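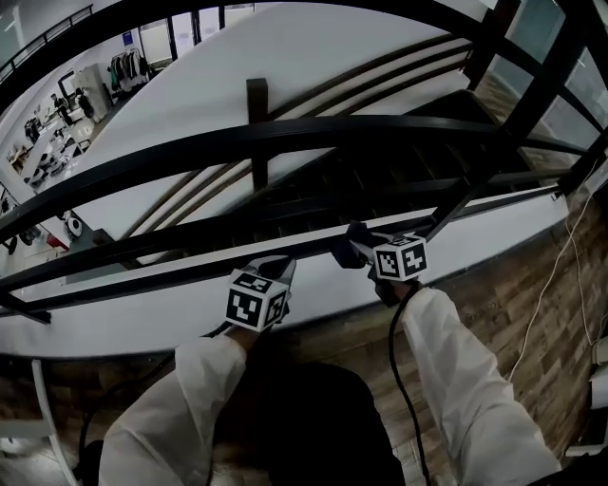

Netusico Pocket Audio Guide: Sanetti Old Town Edition

By Lizelle Masilela
April

Print this page | E-mail this page

The Netusico is an audio guide for people who like old towns and would like to see one without following a raised umbrella. It weighs 182 grams, hangs from a neck cord, and has five buttons, one of which does nothing in this edition. (It changes the language in the others. Sanetti comes in English only for now.)

On it you get 65 recorded stops covering about 1000 years of the town, starting with the salt traders at the river gate and finishing at the tram depot. The stretch in between includes two sieges, a bishop who sold the same meadow twice, and a long argument over a bridge. The bridge gets four stops. Some customers feel this is too many, and the narrator, a retired history teacher, has been told so. He has since recorded a fifth, which will be in the next update.

How it works

Each stop has a number on a small enamel plate, usually next to a door and sometimes behind a parked van. Type the number and press play. There is no app, no account and no signal needed, so it works in the cellars under the cloth market, where your phone won't. Stops can be played in any order. If you play the second siege before the first, the narrator will refer to people you haven't met, but you'll catch up.

The full route takes most of a day if you walk it properly and a lifetime if you stop at the bakeries. A shorter version is printed on the folding map that comes in the box. Please note that the map shows the steps by St. Anne's as a gentle slope. They are steps.

What's in the box

Guide with neck cord
Wired earphones, plus a second socket for a companion you are still speaking to
Charging cable and wall plug
Folding map (paper, not waterproof, not really foldable after the first time)

Battery

Ten hours of playing on a full charge. Leave it on overnight in a coat pocket and you will get fewer. A full charge takes two hours.

Buying and renting

Rental is $10 a day from the Borard bookshop on the main square, or from the front desk at the Hotel Quinlan. Return it to either one. The bookshop closes for lunch when it feels like lunch, so the hotel is the safer bet if you have a train. You can also buy the guide outright, in gray or a green that the manufacturer calls "moss." Ask at the bookshop for the current price.

Lost neck cords are replaced free. Guides dropped in the river are not.

Reader comments

Tilda W.: Rented one on Tuesday. Loved the bishop. Stop 31 was behind a delivery truck the whole morning so we played it in front of the truck.

hmk: Can the narrator be sped up?

Lizelle Masilela: No. We did ask him.

Grandpa Joe: Five bridge stops is about right. There's a lot to say about that bridge.

R. Ostrow: Volume is fine with my hearing aids if I use my own over-ear headphones. The plug is the ordinary small round kind.

hmk: What about skipping forward inside a stop?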